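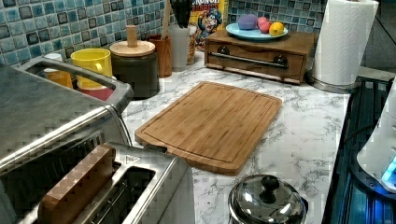

**Kustholm Robotics Club › Projects › Breakfast task: scoring and general grievances**

**torque_wench**

Right, the breakfast task. For anyone who missed Sunday, the arm has to take the bread out of the toaster and put it on the board, and then we all get to argue about the score. I reckon we've written the rules for a kitchen that lives in a brochure. Ours has a slice standing up in one slot, a toaster oven right behind it, and a bamboo board sitting on an angle because boards do that. The rules say the board is "parallel to the counter edge". Whose board? I'd like to change that line before the December round, and I'd like to do it without a four-page argument. I am aware of where I'm posting.

**beltdrive_barry**

Four-page argument reporting for duty.

If the board can go any old how, the teams using a fixed place pose are stuffed. That's most of the first-years. They've only just got inverse kinematics to stop pointing the elbow at the ceiling and now you want them to estimate orientation as well.

**torque_wench**

> fixed place pose

Barry, a fixed place pose is a very expensive way of throwing toast at a coordinate.

**beltdrive_barry**

It was good enough for your team last year.

**torque_wench**

We came last.

**mildly_actuated**

Can I ask a beginner question? Does the slice have to land fully inside the juice groove, or is touching the board enough? The sheet says "on the board" and our group has already split into two camps. One camp has stopped sharing the chargers.

**sudo_vegemite**

Inside the groove for full marks, touching the board for partial. It's in the scoring notes, which are in the Dusoder folder, which is inside the other Dusoder folder. I don't make the folders.

**mildly_actuated**

Found it. There are 3 versions. One of them is a parts list.

**sudo_vegemite**

Use the parts list, it's better written.

**gripper_regret**

Bit of a tangent, but can we talk about the metal? Our depth readings on anything stainless are rubbish. The toaster oven comes through as a big hole with a handle floating over it, and the planner looks at that hole and thinks, beauty, free space. I've got a pot lid in the foreground that the segmentation is convinced is a second, smaller kitchen.

**beltdrive_barry**

Matt spray.

**gripper_regret**

On someone's saucepan lid?

**beltdrive_barry**

I said what I said.

**cilard_refugee**

Don't spray anything. When I was on the Cilard team we gave up on depth for the shiny stuff and put collision boxes in by hand, padded generously. Toaster oven gets a box, toaster gets a box with the top open, lid gets a box. Ugly, took an arvo, never hit the toaster oven again. We hit the bread box instead, but that was a units problem. Somebody typed 100 where the planner wanted metres.

**gripper_regret**

Hand-placed boxes is cheating if the layout moves.

**cilard_refugee**

Then move the boxes. I didn't say it was elegant.

**torque_wench**

It does get at the thing I'm on about, though. If we let the board sit at any angle but everything else stays put, hand boxes are fine and teams only need to find one object properly. It's a big honey-coloured rectangle on a white counter. If your vision can't find that, the lemon on the bread box was never going to save you.

**mildly_actuated**

Our detector calls the lemon a tennis ball. It calls the purple ball at the other end a plum, with a confidence I can only envy.

**sudo_vegemite**

How many images did you train on?

**mildly_actuated**

1000, but I think a lot of them are the same one.

**sudo_vegemite**

Righto.

**beltdrive_barry**

Still against it. I'd accept two divisions. Square board for first-years, whatever-angle board for people who enjoy suffering. Tagle runs theirs that way and they get more entries in the easy division than we get all up.

**cilard_refugee**

Tagle also lets you restart after a crash. I don't think we should be taking lessons in moral fibre from Tagle.

**torque_wench**

I can live with two divisions. Same counter, same clutter, the cereal and the mug stay where they are for both. Only the board changes. Restarts: no.

**gripper_regret**

One restart.

**torque_wench**

No.

**gripper_regret**

One restart with a penalty, and I'll fix the folders.

**torque_wench**

Both Dusoder folders?

**gripper_regret**

Both.

**torque_wench**

One restart, with a penalty. Draft goes up tonight. Barry, you're writing the first-year sheet, seeing as you care so much.

**beltdrive_barry**

I walked into that like a planner into a toaster oven.

**mildly_actuated**

Does anyone have a spare charger?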